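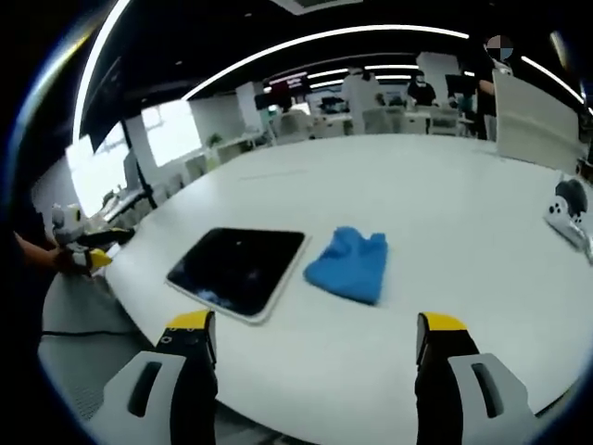 Search this guide Enter keyword Go

4. Recording examples with the Runora hand gripper

Before you start, charge the gripper to the full level and clean the lens with a dry cloth.

1. Put the objects of the task on the table. Leave free space between them.
2. Hold the gripper with the fingers open and pointed to the table. Wait for the short beep.
3. Press the side button one time. The recording begins.
4. Do the task at a calm speed. One example should take some 12 seconds.
5. Open the fingers fully, move back, and press the button again.
6. Change the position of the objects a little before the next example.

Note: If two or more persons record at the same table, each person must choose a different channel in the Dareck menu. Otherwise the files can be mixed.

Note: After each 10 examples, check the last file for missing parts. Delete the bad ones the same day.

Caution: Do not cover the lens with your sleeve or your other hand.

For a first training, please collect 1000 good examples of one task.

Section text: Mervin Pelletier
Last updated: July

Related sections
Pairing the gripper with Ellance
Naming your tasks
Sending files to Dhillon storage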